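I met Waraporn Jitpraphai at the harbor in Jerkero at a quarter to eight in the morning, which she told me was already late. She has been leading walking tours of the old town for five years, and before that she was a visitor herself, the kind who gets off the ferry with a paper map and walks the wrong way up Clandar Street looking for the salt market.

"I did that twice," she said. "Same street, same mistake! There's a fountain at the top, so I sat down and ate my lunch and decided I liked it here."

I wanted to talk to her because her spice and salt walk keeps coming up whenever readers write to me about Jerkero. It starts at the customs house, goes through the arcade and finishes up on the hill, and it takes most of a morning if you stop as often as she does (and you will, because she knows everyone).

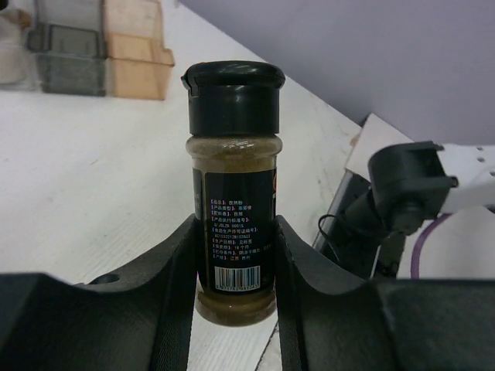 Small glass spice jar with a black shaker cap

So, why spices? I'd always thought of Jerkero as a fishing place. Waraporn laughed at me for that one.

"The fish stayed here. The money came from what was in the warehouses," she said. "Pepper, cumin, dried ginger, a lot of salt. You can still read the merchants' marks over the doors if you look up, but people look at their feet because of the cobbles. I tell them, stop walking, then look up."

I tried it outside the Brøndum warehouse and she was right, there's a whole carved ship up there that I've walked under for years. The building is a museum now, pretty small, with 746 objects in the collection and about a third of them out at any one time. Waraporn's favorite is a customs ledger on the first floor. She made me find the page where a clerk had written the same sack of pepper down twice and then crossed it out so hard that the ink went through.

I asked whether she gets tired of telling the same stories. She thought about that for a while.

"The stories, no. The stairs, yes."
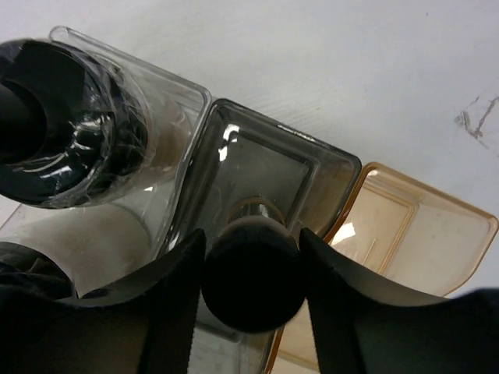 Clear plastic containers on a white surface.

The stairs are the ones up to the Rano tower, and there are 518 of them, and she doesn't let you off. There's a bench halfway, in a sort of alcove, where she hands out candied orange peel and talks about the tower keepers. I got there puffing like a kettle. A boy of maybe six overtook all of us and had to be called back down by his grandmother.

Last year 1,977 people did the walk with her, and she'd like to keep it near that. Groups are small on purpose, because the arcade is narrow and the shopkeepers still have to sell things.

"If I bring too many, they wave me away with a broom," she said. "One of them does it even when I'm alone."

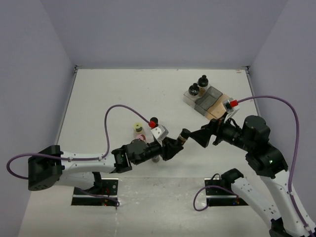

From the top you can see right across the bay to the old quarantine island, and on the other side the roofs run down to the ferry landing. She pointed out the customs house, the arcade, the fountain where she'd had that first lunch. It all looked so close together! I said I couldn't believe it had taken us three hours, and she said that was because I'd stopped to buy cheese.

Her advice if you're planning a trip: come in March. The ferries are half empty, the light is good until late afternoon, and the bakery by the landing has time to talk to you. Bring shoes with a proper sole. Eat before the tower, but not much.

I asked what she'd add to the walk if she could add anything. She wants the cellars under the Brøndum warehouse opened up, and she's been asking for a while. They run further back than the building does, she says, and the air down there still smells of pepper.

"I've only been in once, with a flashlight," she said. "I sneezed the whole way."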